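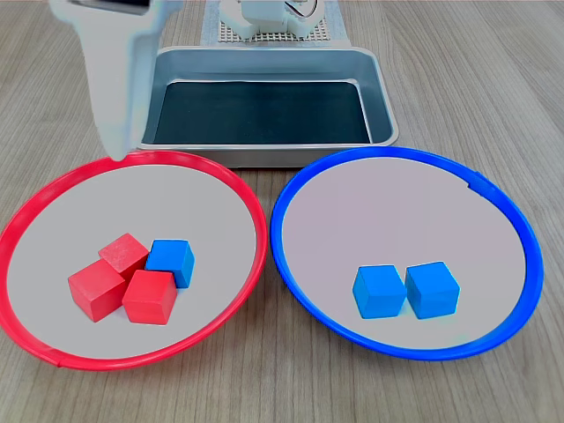 Red and blue cubes with their plates and the metal tray.

Gilta is looking for a part-time Activity Table Assistant

If you are the sort of person who straightens the spoons in somebody else's drawer, please read on, and do forgive us for taking our time about it. Gilta makes small sorting sets for home and classroom use: colored wooden cubes, rimmed plates, trays to tip everything back into. They are simple things, and we have grown very fond of them. We try every new layout at our own tables before we print the activity cards that go with it, and those tables need a patient pair of hands.

The job is based in our workroom on the second floor of the Khoury building, a short walk from the Ovell Street bus stop. It is a bright, friendly place with a good kettle and rather too many mugs. You would be working alongside Anas Bataineh, who runs the tables and has written most of our cards.

What your days would look like

You would set out each layout from its card, red-rimmed plate and blue-rimmed plate in front, tray behind, and put the cubes where the card asks for them. Then the sorting gets done, red with red and blue with blue, and you write down how it went. After that everything goes back to the start and you do it again, with a different mix of colors in the plates.

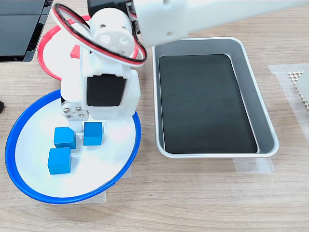

Some people find this sort of work soothing and some find it maddening, and we would much prefer that you worked out which you are before the first Monday! A usual shift takes in 13 layouts, with a proper break in the middle. Between layouts you would wipe down the plates and trays, check the cubes for splinters or worn paint, and tell Anas if a card has confused you. If it confused you, it will confuse a second grader too, and he truly wants to know.

There is also a bit of packing. Our Virkix set goes out to schools in April, and for a few weeks before then everyone here fills boxes, Anas included.

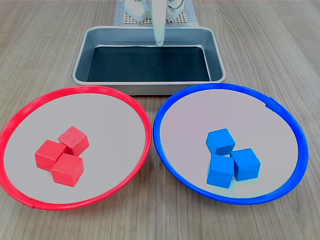 Layouts have to match the card closely, so a careful eye matters far more to us than a long resume. You should be comfortable sitting or standing at a table for a good stretch, able to tell our reds from our blues, and happy to write short, plain notes that another person can follow. Experience in a classroom, a library or a day care would be lovely to hear about – so would years of jigsaw puzzles.

Hours and pay

Three days a week, mornings or afternoons, and we will do our best to fit around school pickups and other jobs. Pay is $625 a week, with paid training for your first two weeks. The position is for one year to begin with, and we very much hope to keep you longer.

How to apply

Write us a letter, a page or so, telling us a little about yourself and about something you enjoy doing slowly and well. Please put reference 3722 at the top and address it to Anas Bataineh, Gilta, Room 68, Khoury Building. You can also drop it off in person if you are passing. Letters should reach us by Fri 22 August. We will invite a small number of people in for a relaxed hour at the tables, and we will write back to everyone else as well, though it may take us a week or two to get through the pile.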